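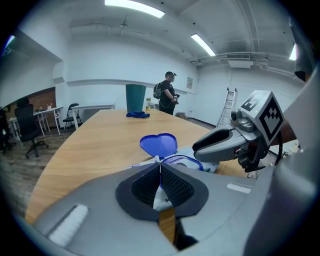

*Crumpled paper, light wooden tabletop.*

I'd been taking psyllium for all of a week when I met Rocío Cordero, and I had already made the classic mistake, so that's where we started.

"You let it sit, didn't you?" she said. I did! I mixed a glass, went to answer the door, and came back to something I could have hung wallpaper with. She laughed for a good while. "Stir it, drink it, and then drink another glass of water. If you leave with one thing today, make it the second glass."

Rocío spent years behind a pharmacy counter before she started Grundus, a plain psyllium husk powder she packs in a rented unit in Wornstead. It has one ingredient. I asked if she'd ever been tempted by flavors (I would kill for a lemon one) and she pulled a face.

"We tried orange. My business partner, Ivars Toom, loved it and I thought it tasted like a melted popsicle. We made 1,290 tubs and I wouldn't say we sold them so much as gave them away, slowly, over a very long winter."

What I wanted to know was why so many people try fiber, hate it, and quit. I've done it myself twice. She thinks most of us go in way too hard.

"People read the label, see a full serving, and have a full serving on Monday morning when they've been living on toast," she said. "Then they're bloated and mad at me. Start with half a teaspoon. Stay there for a few days and see how you feel. Your gut needs some time with it."

I asked how long she tells people to give it, and she went a bit quiet, like she was deciding whether to give me the shop answer.

"I took 9 days to feel any different, and my sister felt it the next morning. I don't like promising. If somebody comes in with pain, or blood, or things have changed and stayed changed, I'm not selling them a tub, I'm sending them to the doctor."

She's just as firm about medicines. Psyllium can get in the way of how some of them are absorbed, so she wants customers to check the timing with their pharmacist before they start. And anyone who has trouble swallowing should skip the powder and ask about other options. "That one I say very loudly," she told me, and she did, and the man at the next table looked over.

We got onto food after that, which she was happier about than I expected from someone with tubs to sell. Beans, oats, pears with the skin on. Her own lunch is usually lentils, and there's a rye bread from Šimkus that she talked about for so long that I wrote down the address.

"If you eat like that every day, you might not need me," she said. "Most people don't, and I don't either when I'm traveling. I keep four little sachets in my bag."

Are there capsules coming? She says Ivars keeps asking. She's been testing some since November and isn't sold on them, mostly on account of how many you'd have to swallow to match a spoonful.

I've gone back to half a teaspoon, by the way. Still waiting on lemon.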